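So I finally did the kitchen tool purge I've been threatening since April. If you've been reading for a while you know the drawer. The one to the left of the stove that only opens if you press down on whatever is sticking up at the back (it's always the potato masher) and then sort of shimmy it.

I set the oven timer for 45 minutes, dumped the whole thing out on a towel, and told myself I'd stop when it rang. Reader, I did not stop when it rang.

What got me going was moving the utensils out of the crock. I had the crock on the counter for the stuff I use every day, and over time it had turned into a second drawer, just vertical. There were 12 things in it and I reach for maybe five. The turkey baster was in there. Why was the turkey baster in there! We eat turkey once a year and my brother-in-law Dwayne makes it.

Okay, so what went. Two can openers that only half open cans. A melon baller. The garlic press from Trallov that I bought at the outlet in Haverford and defended for years even though it is miserable to clean. A whisk with one wire popped out. A pasta fork with melted teeth - I'm pretty sure that was me, leaning it on the side of the pot while I was on the phone.

What stayed is mostly wood and mostly steel. I'm not a purist about it, I still have my silicone scraper and you can pry it out of my hands, but when I laid everything out in piles the plastic pile was nearly all stuff I was annoyed with. The wooden spoons I had no complaints about. They don't scratch the good skillet, they don't get hot in your hand, and they look better the more beat up they get. I oil mine with plain mineral oil from the drugstore, let it sit overnight, and wipe it off in the morning. Reginald Kincaid from my old supper club swore by walnut oil, and his spoons were gorgeous, but I have a nephew with a nut allergy so no walnut oil in this house.

The steel stuff is easier. Dry it right away or you get spots. I'm bad at this.

A reddish-brown wooden spoon and a round piece in shiny steel, which is pretty much my whole philosophy now:

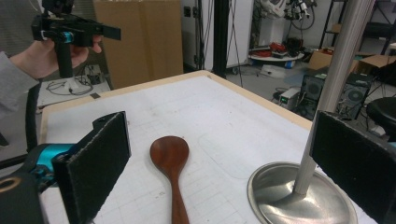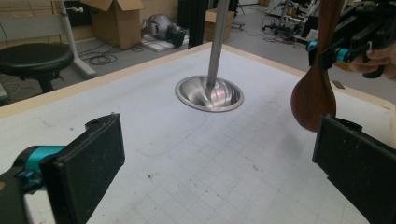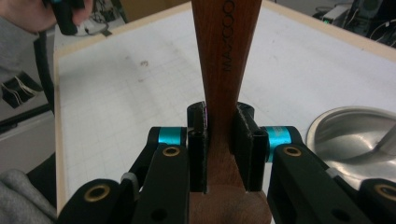
Anyway, the drawer. I had a bamboo divider from Stasgate in there before and I hated it, because the slots were all the same width and a ladle does not care about your slots. This time I left the middle wide open and only put narrow dividers down the sides, one for measuring spoons and peelers, one for the thermometer and the little tongs. Long things go in the middle on a diagonal. It's not pretty but it closes, all the way, on the first push, and I've opened and shut it a silly number of times just to enjoy that.

The crock is back on the counter with five things in it. I'm trying to keep it at five. If something new goes in, something has to come out, and I've told everybody in the house, so we'll see how long that holds.

The potato masher got moved to the pot cupboard. Next up is the spice shelf, and I already found two open jars of cumin without even looking, so send help.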